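Knotenübung am Operationsroboter beim Demonstrationstag vorbereiten

Die Anleitung richtet sich an Teams, die Besuchern das robotische Nähen vorführen. Grundlage ist der Ablauf am Standort Zisham, eine Station mit zwei Instrumenten und geflochtenem schwarzem Faden. Pro Durchgang sind 8 Minuten vorgesehen.

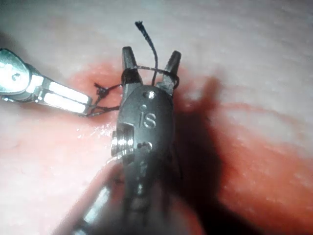 Text: Terence Hartley | Miteo Werkstatt | 2021-12-31

1. Faden auf 9 cm kürzen. Längere Enden verfangen sich beim Wickeln leicht an den Gelenken.

2. Beide Instrumente einführen und die Backen einmal vollständig öffnen und schließen. Erst danach den Faden aufnehmen.

3. Den Faden um eine Backe des führenden Instruments legen. Die Wicklung bleibt nahe am Backengrund – weiter oben rutscht sie ab.

4. Mit dem zweiten Instrument das kurze Ende fassen und durch die Schlinge ziehen. Da die Kraftrückmeldung fehlt, wird die Spannung nach Sicht beurteilt.

5. Gegenläufig wiederholen, Knoten flach auflegen, Enden kürzen.

Besucher sehen das Kamerabild auf dem Monitor neben der Konsole. Der Bediener kündigt jeden Schritt an und hält vor Schritt 4 kurz an. Fragen zur Kinematik beantwortet die zweite Person am Monitor.

Nach dem letzten Durchgang die Fadenreste aus den Backen entfernen und den Zählerstand ins Stationsblatt eintragen. Das Blatt liegt unter der Nummer 2585 im Ordner Grarnorance.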